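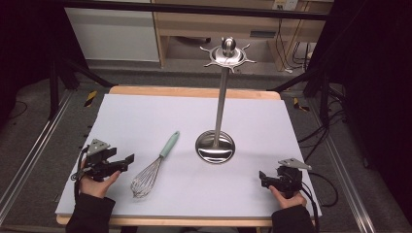 A whisk, a utensil stand and a pair of hand-held grippers at the Firkstead robotics club.

I have been helping with our after-school robotics club for long enough to have sat through a good many competition days, and I love them, I really do, the noise and the team shirts and the parents leaning over the rail. But my favorite afternoons are the Monday ones, when a student picks up two grippers and tries to hang a whisk on a hook.

Fatima Afolabi, who was a sophomore when she talked us into this project, wanted to collect 200 good tries at one kitchen chore. I thought the kids would be bored by the second week. Some were! Chidubem Nwankwo told me flat out that he had joined to build things with wheels. Then he spent a whole session arguing with Fatima over whether you should take hold of the handle near the end or up by the collar, and I had to send them both home for supper.

You don't get that argument when the clock is running. At a match the kids want to know if it scored, and fair enough. With the whisk they start watching their own wrists, and they notice how much they do without thinking (I went home and emptied my dishwasher very slowly that night, feeling foolish).

I know the school board likes trophies, and our trip to the Danladi meet cost $3000 that people worked hard to raise. I wouldn't cancel it. I would only ask that the slow projects get a line in the budget too, even $50 a month for foam board and tape, and a room we don't have to clear out by five.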